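How to Put Together a Snack Box for the Post (or for the Hall Table)

Posted Nov 3, 2025

Every year, once the weather turns and the first parcels start heading out of our place, I get asked how I do my snack boxes. They're lovely to make and they don't cost much, and if you've got a shoebox lid and an hour to yourself with the kettle on, you're most of the way there. I made my first one for a cousin who'd moved out to Bustthorpe and was missing all her favourite lollies, and I've been doing them ever since!

What you'll need

A sturdy lid or shallow box with its sides still square
A mix of wrapped sweets and small savoury packets
One bag of something to nibble, such as seeds or puffed grain
Tissue paper, if it's going in the mail
Kitchen scales
A bigger carton to slide the whole lot into

Step 1. Choose your lid

I like a lid better than a deep box, as everything sits in one layer and you see it all at once when you open it up. Shoe and clothing boxes are perfect. Don't fuss over printing on the inside (I used to line mine with plain paper and I've given that up, it only slides about). Wipe it out with a barely damp cloth and let it dry properly before any food goes near it.

Step 2. Start with the bag

Put your biggest item in a corner first. It acts as a bit of an anchor, and then the little things can be tucked in beside it. If you're using a bag that's already been opened, fold the top over twice and tape it, or you'll be picking seeds out of the corners until December.

Step 3. Add the small things and mix up your colours

Now for the fun part. Lay the little packets in one or two at a time and shift them about until you're happy. I put a bright one next to a dark one and let the ends overlap a touch, so it feels generous and not too tidy.

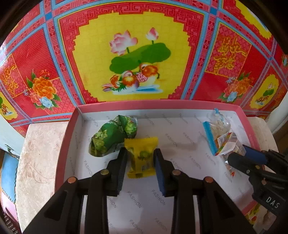
Green foil and a yellow packet side by side, with the bag up in the corner.

Keep going until you can't see much of the base. Twisted foil sweets are handy for odd gaps, and flat packets can stand up along the walls if you're running short of room.

Step 4. Weigh it

Pop the lid on the scales before you wrap it. My last one came to 755 grams, and the one I sent to the whole family at Stasiv was a whopping 2,360, which needed a much stronger carton and a good deal more tape.

Step 5. Wrap and send

Lay 4 sheets of tissue over the top, tuck the edges down the sides and slide the lid into your carton. Fill any space around it with scrunched paper, give it a gentle shake, and add more paper if you hear things moving. If it's staying home, skip all that and leave it out for visitors to help themselves.

Chocolate doesn't travel well in warm weather, so save it for the cooler months.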